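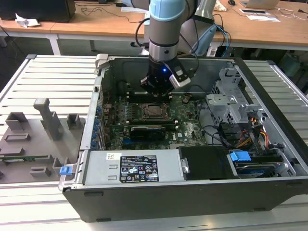
The head scout of the Skornenthorpe junior hockey club works out of a room that used to store goalie pads, and on a warm day it remembers. He asked not to be named, on the grounds that his mother still thinks he sells furniture. He has spent most of his adult life in cold buildings deciding whether 16-year-olds will be any good at 19, a question he compares to picking a spouse from a yearbook. Ask him what he is looking for and he'll talk about the open desktop computer with a bare socket in the middle of the board and memory slots on either side of it. "Good parts everywhere and no center," he says. "I've drafted for that team. I've drafted for that team twice."

This year he would like to draft for a different one. Skornenthorpe finished last season with 143 goals, the lowest total in the league, and picks third in the spring. The coach wants a defenseman. The owner wants somebody local. The scout wants a playmaking center, and has been told by both men that his opinion is very valuable.

"That's what they say at the bank, too," he says. "Your call is very important."

He takes his coffee black and his notes in pencil, because ink freezes. By November he had already been to Mellor four times, a drive he describes as three hours of fence. The rink there holds just over 1,000 people if some of them are children. He sits in the corner, high up, away from the parents.

"You don't sit with the parents," he says. "A father will tell you his son had the flu. Every kid I've ever watched had the flu. I should be dead."

What he wants from a center is hard to get out of him in plain words. Skating matters, though less than people think. Size matters, and he wishes it didn't. Mostly he watches what a kid does in the few seconds after giving the puck away.

"Some of them look at the bench. Some of them look at the ref. I had one look at the ceiling, and I wrote down 'ceiling,' and that was the whole report. The good ones are already skating back. You can't see it on the highlight reel because nobody cuts a highlight of a kid going the other way."

He concedes that he has been wrong. There was the winger he rated above everyone in the league, who quit at 18 to study forestry and is, by all accounts, an excellent forester. There was the goalie he passed on, who went to Tunutico and shut out Skornenthorpe in both of their first two meetings. The scout attended each game. "I thought I should," he says. "Like a funeral."
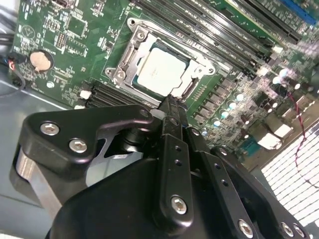 A very long spreadsheet

Two seasons ago the club began paying for Wivar, a scouting service that grades every player in the region and sorts them into a list. The current list runs to 1,758 names. The scout has read all of them, partly out of duty and partly, he admits, to find the mistakes.

"There's a kid on there who's been dead last for two years," he says. "I went and saw him play. Dead last is about right. So it's not useless."

He has made his peace with the thing, more or less. It saves him trips. It noticed a small center in the Mellor system before he did, which he reports in the tone of a man describing a parking ticket. He drove up on a Monday to watch the boy practice, and then kept driving up.

"He's tiny. He's got a helmet on him like a soup pot. First shift, he loses the puck, and before I've got my pencil out he's got it back. I closed the notebook and got a hot dog."

Will he be there at number three? The scout thinks so. He has told no other team how much he likes the kid, and when rival scouts sit near him he makes a point of yawning. He believes this works. A scout from Tunutico, reached by phone, laughed for quite a while and said everyone knows about the yawning.

The coach still wants a defenseman. The owner has learned that the boy from Mellor has an aunt in Skornenthorpe, and is warming to him on that basis.

"I'll take it," the scout says. "If the aunt gets me a center, I'll send the aunt flowers."

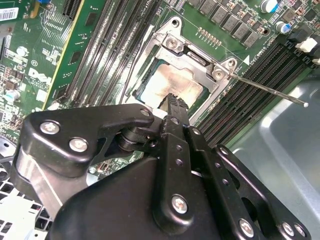 A processor in its socket, with the load lever out to one side.

He has another game tonight, and the heater in his car works only on the passenger side. He puts his coffee over there.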